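Last updated Dec 22, 2019

Every November I make a list of what I want to buy for the shop next year, and every December I cross most of it out. This year the list had one big item on it, a second robot arm, and I've spent more evenings on that one line than on the rest of the list put together.

The pitch for a second arm is easy to fall for. One arm picks a thing up, the other arm takes it, and now you can turn a part over without building a jig. The Prekura catalog makes it sound like you bolt the thing down and go home. Their price for the arm is $2,850. I had that number in my head for weeks, and I was pretty happy with it.

Then I started writing down everything that isn't the arm. A mounting plate. More aluminum extrusion, the good thick kind, because two arms moving on one rail will shake whatever isn't bolted tight. Cable ties, connectors, another power supply. The gripper is a separate line in the catalog, of course, and it costs $300. The "starter cable set" is $159 and as far as I can tell it's a bag of cables. I priced the same bag from Hashemi and it was cheaper, but they wouldn't say whether the connectors would fit, so I'm counting the $159 for now.

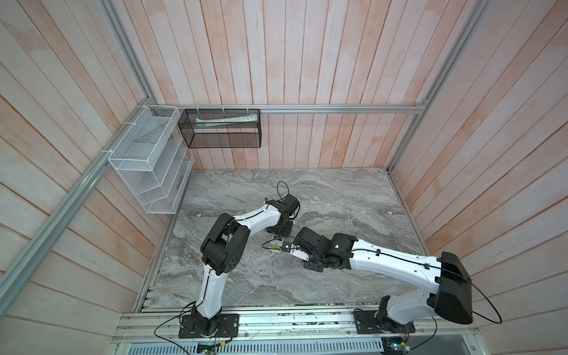 What gets me is how little of the sales material deals with the space around the arms. You need walls or something like them, so a dropped part doesn't end up under a cabinet. You need somewhere to hang the small stuff. You need a floor you can wipe down. None of this is expensive, but it all takes up weekends, and I've never seen a quote with a line for weekends.

I also asked Claltenex about a used one. They had a listing at $2,308, gripper included, "light use." I've bought light use before. I asked how many hours were on the joints and got back a paragraph about how popular the model is. I asked again and got a discount code. Maybe it's a perfectly good arm. I'd want to see it lift something near its limit and hold it for a while before I handed over any money, and they don't do demos on used stock.

The other thing I keep going back and forth on is what the second arm would do all day. When I'm being strict about it, most of my jobs are pick up a small thing, move it, put it down. One arm does that. The handoff jobs are the fun ones, and they're maybe an afternoon a week, and a lot of that afternoon would go to keeping the two arms out of each other's way. The Prekura rep told me this is "handled in software." I asked which software. He's going to get back to me.

People will say labor savings. Fine, but whose? I'm the labor. If the arm saves me an hour and I spend that hour tightening screws and re-running cable, I've just changed chairs.

So for now the line on the list reads "second arm, ask again in spring," with the gripper and the cables written under it so I don't forget they exist. I did leave the extrusion on. I always end up using extrusion.

If anybody has run the Claltenex used stock for more than a few months, please leave a comment, especially if something broke. The reviews on their own site are all five stars and all sound like the same guy.

Contact | Copyright 2019 Brollton Bench Notes | Back to top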